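Reading time: 3 min
Print this page | E-mail this page

Textiles for the Home, Unit 6: Caring for Fabrics in Use
Canness Evening College, Household Studies

These notes go with the Wednesday session. Read them before you come and bring two care labels from things you own.

1. Fiber comes first

How a fabric should be washed depends mostly on its fiber. Cotton and linen stand up to hot water and hard rubbing. Wool felts when it is moved about in hot water, and a felted sweater can't be brought back. Silk loses strength when wet and should never be wrung. Polyester and nylon dry fast but hold on to oily stains and body odor.

Blends follow the weaker fiber. A shirt of cotton and wool is washed as wool.

2. Dye and color loss

Dark colors lose dye in the first few washes. Wash new navy, black and red items alone at least twice. Turn printed items inside out. To test a fabric, wet a hidden seam, press a white cloth on it for a minute and look for color on the cloth.

Sunlight fades dyed fabric too. Drapes and table covers near a window go pale along the folds, where the light falls on the same lines every day. Turn or re-hang them twice a year.

3. Water temperature

Most household loads can be done at 40 degrees Celsius. Use 20 for lightly worn dark clothes. Towels and sheets need more heat from time to time, as the label allows. Older machines often run cooler than the dial says. The Flellovside worksheet has a column for writing down the measured temperature if you own a thermometer.

4. Pleats and heavy hangings

Pleated fabric holds dust in the folds. Vacuum it from top to bottom with the soft brush every month. Do not machine wash lined pleats unless the label allows it, as lining and face fabric may shrink by different amounts. The Zieliński reader covers this on page 199, with a table of shrinkage by weave.

5. Table covers

Lift crumbs off before you wipe. Rubbing them in leaves a gray patch on dark cloth that shows from across the room. Blot spills from the outside in.
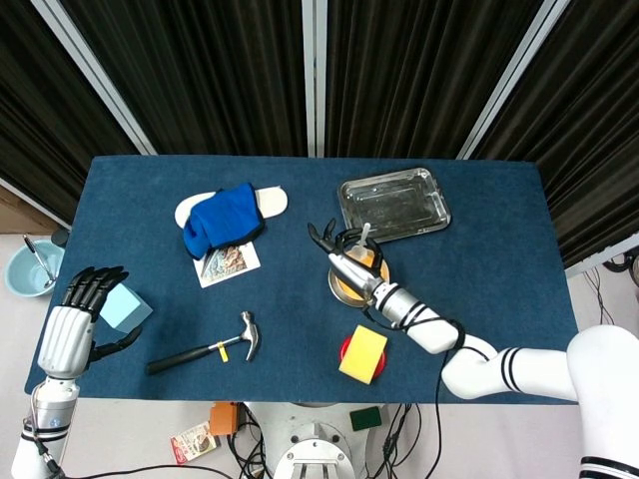
Page last changed: April

Dark blue is a common choice for covers because it hides small stains, but it shows lint. Go over it with a damp rubber glove, always in one direction. Don't leave bright colored cloths lying on a cover if either one is damp. Dye can move between them overnight.

6. For next time

Finish questions 1 to 4 on the Drullano sheet. Question 3 asks for the fiber content of a curtain or table cover at home. If the label is gone, write "unknown" and describe how the fabric feels and creases. We start Unit 7, mending, in room 21.

Contact the department office | Copyright Canness Evening College | Back to top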